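March, Wednesday, 8:40 a.m.

Hard water notes, continued. Second week on the Prarnach supply. Bellar wants to know whether the film on their test glasses is carbonate or detergent residue before they change anything in the dosing.

Rinsed and dried the Kosix titration kit, then ran tap samples before touching the softener. Total hardness came out at 622 mg/L as CaCO3 on the first draw. Did not believe it. Flushed the line for ten minutes, drew again, same endpoint within a drop. The buffer is fresh and the indicator turned clean blue, so the number stands for now. Calcium fraction not done yet – need more murexide.

Glass slides, untreated, were put through a hot wash at 55 °C with no rinse aid and left to air dry. Film visible on all of them under the desk lamp. A drop of dilute citric acid on one corner fizzed slightly and cleared the spot. Deionized water alone did nothing to it. That points to carbonate, at least for the bulk of it.

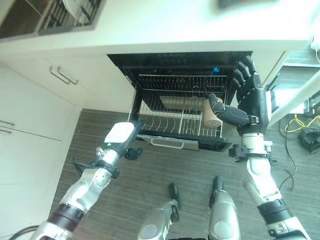
Bondarchuk disagree, by phone at 10:15: citric acid would also lift a thin silicate haze if it sits on top of carbonate, so a cleared spot proves only that the bottom layer dissolved, and they want a slide etched with acid, dried, and viewed at a low angle before anyone writes "carbonate" in a report.

Fair point. Redid it that way. Soaked two slides in citric for twenty minutes, rinsed in deionized, dried in the oven. At a low angle one is clear and one still shows a faint bluish band along the lower third. Could be silicate, could be early glass corrosion. Will not call it from one slide.

11:50. Softener regenerated with the salt setting unchanged. Post-softener hardness 69 mg/L, higher than it should be. The bypass valve was not fully seated. Closed it by hand and drew again: 51. Still not good. The resin may be tired, or the brine draw is short. Check the injector screen first, it is the cheap one.

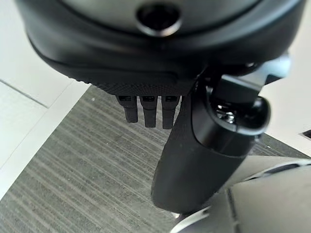 Injector screen had grit in it. Cleaned, refitted, started a second regeneration at 1:30 p.m. Brine level is dropping at a normal rate this time. No post-softener reading until the full rinse is through.

To do:
Order murexide and a spare O-ring for the screen housing.
Repeat the wash with softened water, same detergent dose, fresh slides.
Weigh the slides before and after. Should have done this from the start.
Ask Bellar for the silicate content of their detergent – the data sheet only gives a range.

Kit back on the top shelf, EDTA bottle relabeled.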